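To: Gomthorpe household list
Date: 15 December 2007
Subject: Re: Front loader on carpet?

> We're getting a front loader and the only corner it fits has carpet down.
> Does it need a board under it? The shop in Rirodside said yes, the
> leaflet says nothing. Also, is there room to open the door if the
> partition is on the right? We have 72 cm between the walls.

Mine stands straight on the carpet, in a corner with a partition to the right. It's a silver one. I had it on a board until October and the board crept forward on the fast spin, so I took it out. Check the feet with a spirit level after the first 6 washes, as the pile settles.

On the door, look at which side the hinge is. Mine opens to the left and swings well out over the floor, so the partition doesn't matter. With 72 cm you should manage if yours is the same. The Hosoda I had before opened the other way and was a nuisance.

Leave space beside it for a chair if you can. I put the basket on the seat and it saves bending to the floor for every shirt. Teal and other strong colours I wash at 20 the first couple of times, then with everything else.

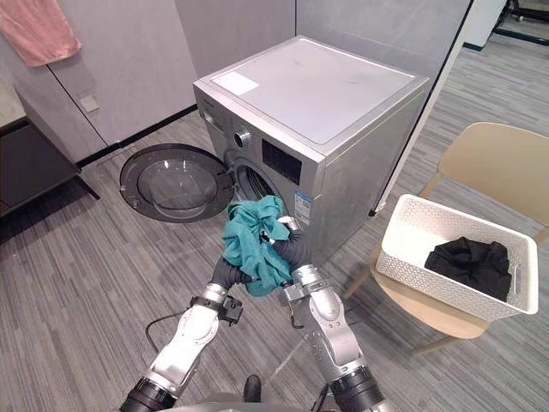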